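## 7. Fault Recovery: Overlapping Items on the Tray

This section applies to the Karkau kitchen arm when it is run in the Kosa simulator or on the Jimville test counter. It covers fault code 66 (pick refused, items overlapping). Operators must complete Section 5 before attempting any recovery.

### 7.1 When the fault occurs

Fault 66 is raised when the wrist camera finds two food items whose outlines cannot be separated. The arm stops above the tray, holds its position, and waits for an operator. It will not retry on its own.

**Caution:** Do not clear fault 66 from the main menu. Clearing it without checking the wrist view allows the arm to close on both items, and the motor current may exceed the 4,000 mA limit set for the fingers.

### 7.2 Checking the wrist view

1. Press **Hold** and confirm that the status line reads HELD.
2. Open the wrist view and wait for the picture to settle.
3. Find the items named in the fault message and compare their positions with the item list.

 In the view below, the steak lies over part of the mushroom at its upper left edge. The lower and right portions of the tray are clear and may be used as the set-down area.

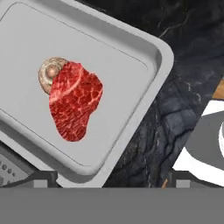
4. Select the item that lies on top. The upper item must always be moved first.
5. Mark a set-down point on the clear part of the tray, at least 14 mm inside the rim.

### 7.3 Moving the upper item

1. Set the speed to **Low**.
2. Select **Single Pick** and confirm the item name.
3. Keep one hand on the stop button until the fingers have opened over the set-down point.
4. Run **Rescan**. The fault clears when each item is reported separately.

**Note:** In the simulator, Rescan may time out after 1,000 ms if shadows are set to High. Change the setting to Medium and repeat step 4.

### 7.4 If the fault returns

If fault 66 appears again after a second rescan, end the run and save the log. On the test counter, switch off arm power before reaching over the tray. Send the log to Marino support with the software version and the tray layout used. Do not resume the same run.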